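Working notes for the `prultska` small-objects set. Maintained by Retno Hidayat; corrections go to Ridwan Halim.

# Prultska: small white objects on green cloth

## Summary

The set covers simple tabletop arrangements of everyday objects on a plain green cloth. It is meant for people working on outlines, cast shadows and pale surfaces against a strong background colour. There are 577 arrangements in the current release, split between two rooms, Hunport and Jonddale.

Each arrangement has a short text record. The record names the objects, states which room was used and notes anything unusual about the cloth.

## Surface

The cloth is a smooth, saturated green with a slight blue cast. It is laid down loose and is not pinned or stretched. Creases are left in unless they lift an object off the surface. Between sessions the cloth is stored folded, so fold lines are more common early in a session than late.

Light is not evened out. Expect the green to shift in shade across the surface, and do not rely on a single colour threshold to separate cloth from object. Dark rolls and folds of cloth are still labelled `cloth`, including where they are much darker than the flat part. 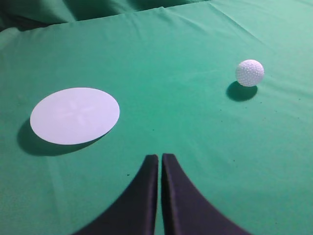

**Category: `disc_and_ball`**

A flat white disc and a small white golf ball, placed apart on the cloth. The two share a colour group but little else: the disc is thin with a crisp rim, and at a low angle its outline becomes a wide oval. Label it `disc` whatever shape the outline takes. Do not use `oval`.

The disc carries a very faint star or cross pattern at its centre. It is recorded as `mark: faint` and has no outline of its own. Annotators who cannot make it out should leave the field blank — guessing has caused more rework than any other field in this category.

The shadow at the lower left of the disc is a dark crescent on the cloth. It belongs to `shadow`, never to `disc`. The boundary follows the rim.

## Other categories

| Label | Contents | Notes |
|---|---|---|
| `disc_only` | one flat disc | no second object |
| `ball_only` | one golf ball | position varies |
| `cloth_only` | no objects | used for colour checks |
| `mixed` | up to 7 objects | Jonddale only |

## Record fields

- `id`: running number, never reused
- `room`: `hunport` or `jonddale`
- `objects`: list, in the order they were put down
- `mark`: `faint`, `clear` or blank
- `cloth_note`: free text, 40 characters at most

Object order was not written down for the first Hunport session. Those records have `objects` sorted by name, and the order means nothing.

## Known problems

- Pale objects can look slightly lavender against the green. The colour group is still `white`.
- `cloth_note` is used unevenly. Hunport records say "creased" for almost anything; Jonddale records keep it for deep folds.
- 2 records in `mixed` list the same object twice. They will be corrected in the February release.
- The older Ginting labels used `plate` for the disc. The name was dropped because it implied a use. A few scripts still look for it.

## Changes

9 January 2021 — `mark` added; `plate` renamed to `disc`; `cloth_only` split from `mixed`.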